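Walking the Perrin Loop, Stondasville

I've been meaning to put up a page about the Perrin loop for ages, and now I finally have! If you like roads (the surface, the edges, the trees that grow up beside them) this is a lovely place to wander. Most people drive it on the way to somewhere else and I think they're missing out. On foot you notice how many kinds of road you get in one short walk: block paving that hums under a bicycle, old asphalt gone soft at the corners of its color, curbs that start and stop and turn where you don't expect them to.

I did the whole thing with Shahnaz Chowdhury and Uldis Navickas. Shahnaz grew up two streets over and knows every tree. Uldis lays paving for a living, so he spent half the walk looking straight down and was perfectly happy. The loop is 3 kilometers if you start at the Wivano bus stop and don't get sidetracked. We got sidetracked a lot.

The first stretch bends gently, with a bank of reddish-brown soil up on the left and palms standing along the top of it. I love palms against a bright, cloudy sky, they look like somebody cut them out with scissors.
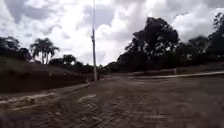 Uldis says block paving is the friendliest surface there is for a small town, because when a pipe needs fixing you can lift the blocks, do the job and put the very same ones back. He has a good eye for a repair. Twice he stopped to show us a spot where the joints ran a hair out of line, and I promise you I would have walked over both of them for the rest of my life without noticing. He told us a crew of four can relay a surprising amount in a day if the bedding sand is good and the weather holds. Shahnaz wanted to know what happens if it doesn't, and we got a long and very funny story about a parking lot in Tremov that I can't do justice to.

From there it's 400 meters to the old asphalt, and the whole feel of the walk changes. This is my favorite part! The yellow center line has faded and broken up so much that it gives out well before the cross street, and there's a big leafy tree over on the left with a grassy bank under it, all dry and brown. Bring a hat, a bottle of water and somebody who doesn't mind standing still.

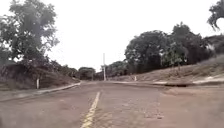 Shahnaz used to ride her bike along here to her aunt's house, no hands, which she offered to demonstrate if one of us could find her a bike. Her aunt, Mireille Leblanc, sold mango ice from her front gate and would only take exact change. Shahnaz still carries coins on this walk out of habit. The gate is still there, around the corner and painted green now, and Mireille waved at us from the porch and asked why we were walking when we all own cars. Good question, no answer, we just like it.

If you only have a little time, skip the hill and go straight on to the last part. It's 700 meters back to the bus stop from Mireille's gate, and it's flat, so anyone can manage it (my mother does it in her church shoes).

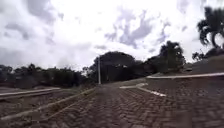

Uldis had been saving his lecture on laying patterns for the end of the walk. Straight rows look tidy, he says, but they can creep when cars brake and turn on them, and a zigzag locks together and stays put. So he was delighted with the herringbone, which runs up the road and carries on over the raised paved area to the right of it, where the blocks have a more reddish look. I was more taken with the curbs myself. That white-painted corner jutting out into the road is so crisp! And I like the wedge of bare soil and patchy grass between the two curbs on the left, getting narrower and narrower as it goes. Shahnaz thinks it should be planted with something low and flowering. Uldis thinks it should be paved. I voted with Shahnaz.

The number 17 bus picks up at the Wivano stop and goes back through the center of town, with a good bakery right across from where it lets you off. Get the cheese rolls, and get there early. I'm hoping to do the Tremov side next, if Uldis can be talked into going anywhere near that parking lot again.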